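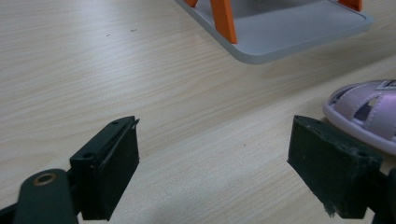
We use cookies to remember your settings. Accept | Manage

Oiled Tabletops: Frequently Asked Questions

Last updated 3/23/23

What finish is on my table?
All Daler and Koskela tables leave the Clasulcombe workshop with three coats of hardwax oil. Kernano tables bought before March of last year were soaped instead. If you have one of those, ask us for the soap care sheet before you put oil on it.

How often should I re-oil it?
Once a year suits most homes. A kitchen table that gets wiped after every meal may need it every six months. Drip a little water on the top - if it soaks in and leaves a dark spot, it's time.

Can I use regular kitchen spray?
No. Use a damp cloth with a drop of dish soap, then dry with the grain. Sprays with ammonia or bleach will dull the oil.

How do I get rid of a white ring?
Leave it overnight first. Many fade without help. If it's still there, rub lightly with a fine pad and a little oil, then wipe off the extra.

Will the color change?
Yes. Pale woods turn warmer in daylight, mostly in the first year. Move lamps and placemats now and then or you will get patches.

What does the refinishing service cost?
$108 for a top, legs not included. Drop-off only. Allow 13 working days.

My table has a small crack at one end. Is that covered?
Hairline cracks in winter usually close up by summer and are not a fault. Anything you can fit a coin into, send a photo to Unnur Østergaard at the service desk with your order number.

Do you still have parts for older tables?
Leg bolts and leaf pins, back to 2000. Nothing earlier.

Related
Felt pads and floor protection
Storing table leaves
Soap finish care sheet
Delivery and returns

Contact us | Copyright Clasulcombe Tables | Back to top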